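3. Materiales y procedimiento

3.1. Selección de las piezas y del soporte

El estudio se centra en la vajilla doméstica de uso individual y, en particular, en la relación entre el perfil interior del cuenco y la percepción del tamaño de la ración. Trabajos anteriores han tratado sobre todo el plato llano, en el que la anchura del ala y el contraste cromático con el alimento son las variables dominantes. El cuenco plantea un problema distinto: la superficie visible del contenido crece con la altura de llenado, de modo que un mismo volumen puede ocupar una fracción muy desigual del diámetro según la curvatura de la pared.

Se prepararon cuatro perfiles (A, B, C y D) con idéntica capacidad útil, fijada en 430 ml, y con dos acabados de color. La fabricación corrió a cargo del taller Stiltico a partir de los planos de Mofokeng y Kruger. Las tolerancias de diámetro de boca se comprobaron con calibre en tres puntos de cada pieza, y se descartaron las que presentaban ovalización apreciable. El acabado rosa se incluyó por su bajo contraste con los alimentos de tono cálido; el blanco sirvió de control.

Como superficie de apoyo se empleó un tono pardo uniforme y mate, con el fin de limitar los reflejos y de mantener constante el contraste entre borde y fondo. La iluminación fue cenital y difusa en todas las sesiones. 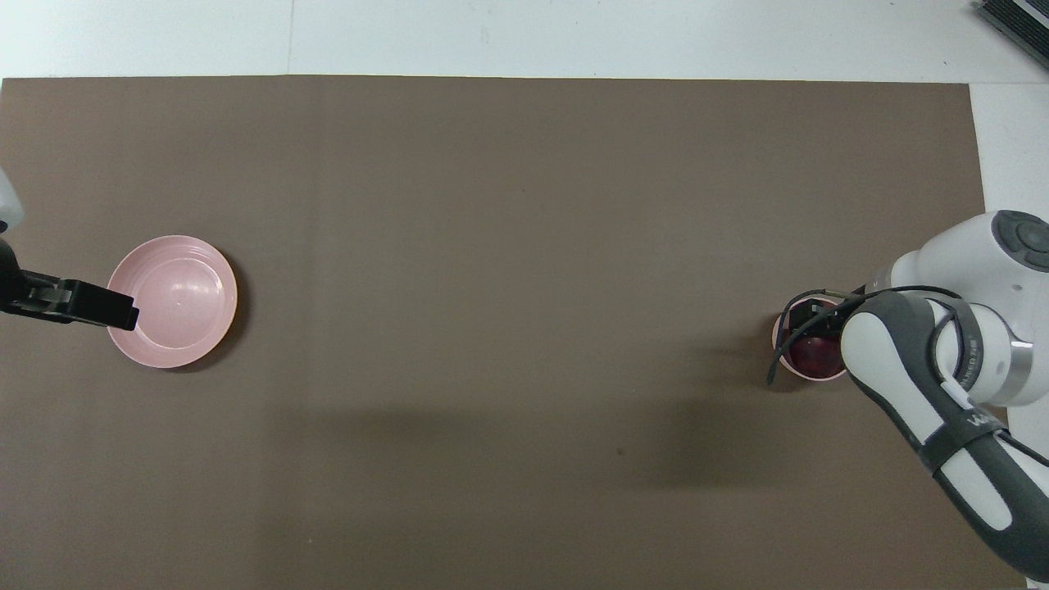

Figura 3a. Cuenco rosa, poco profundo y ancho, con estrías concéntricas en la cara interna, sobre la superficie de apoyo.

La capacidad útil se definió como el volumen de agua contenido hasta un centímetro por debajo del borde. Esta convención, propuesta por Gumede y Radebe para la serie Budness, evita que las diferencias de espesor del labio alteren la comparación entre perfiles. El volumen de ración de referencia se estableció en 265 ml para todos los participantes, con independencia de la pieza asignada.

3.2. Participantes y diseño

Participaron 144 adultos sin restricciones alimentarias declaradas, reclutados en el comedor universitario de Brunton durante febrero. Cada participante evaluó los cuatro perfiles en un único color, asignado al azar. El orden de presentación se contrabalanceó mediante un cuadrado latino. Se excluyeron de la muestra inicial las personas con formación en nutrición o en diseño de producto, así como las que habían intervenido en el estudio piloto de Skultside, en el que tomaron parte 27 voluntarios y cuyos datos no se incorporan al análisis.

3.3. Tareas

La primera tarea consistió en estimar, sobre una escala visual analógica continua, la cantidad de alimento contenida en el cuenco en comparación con una ración habitual. En la segunda, el participante disponía de una jarra opaca y debía servirse hasta alcanzar la cantidad que consideraba adecuada para una comida ligera; el volumen servido se obtuvo por diferencia de peso. La tercera tarea repetía la estimación inicial con contenidos sólidos de pequeño tamaño y colores cálidos, que se agrupan en el fondo y dejan descubierta buena parte de la pared interior.

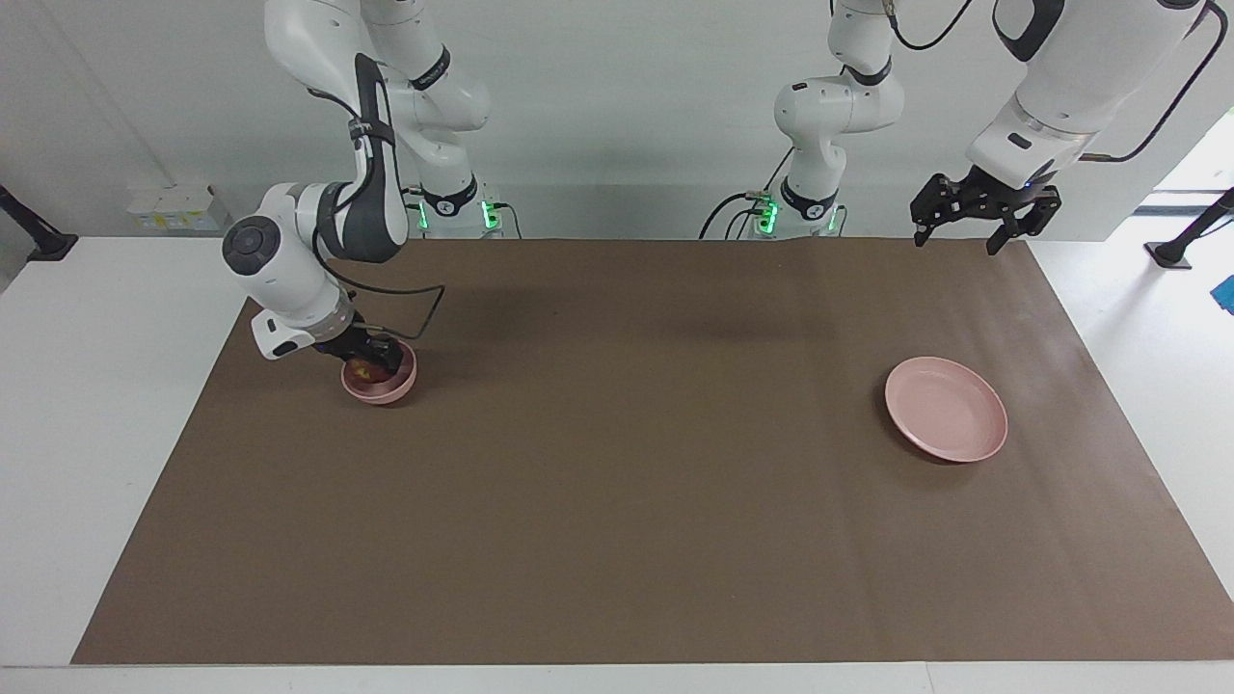 Figura 3b. Cuenco rosa ligeramente inclinado, con un elemento pequeño de color rojo anaranjado en su interior.

El intervalo entre tareas fue de dos minutos. No se informó a los participantes de que la capacidad de los cuatro perfiles era la misma, extremo que se aclaró al término de la sesión junto con el objetivo del estudio.

3.4. Tratamiento de los datos

Las estimaciones se analizaron con un modelo lineal mixto, con el perfil, el color y su interacción como efectos fijos y el participante como efecto aleatorio. El volumen servido se transformó logarítmicamente por la asimetría positiva de su distribución. Las comparaciones entre perfiles se corrigieron por el procedimiento de Holm. Nkuna realizó la codificación de las respuestas abiertas sin conocer la condición asignada, y una segunda codificadora revisó una submuestra para calcular la concordancia.

Las respuestas abiertas se clasificaron según aludieran a la profundidad, a la anchura de la boca, al color o a la textura de la pared. Los comentarios que mencionaban más de un atributo se contabilizaron en cada una de las categorías correspondientes. Los resultados de este análisis se presentan en el apartado 4.3, separados de los relativos al volumen servido.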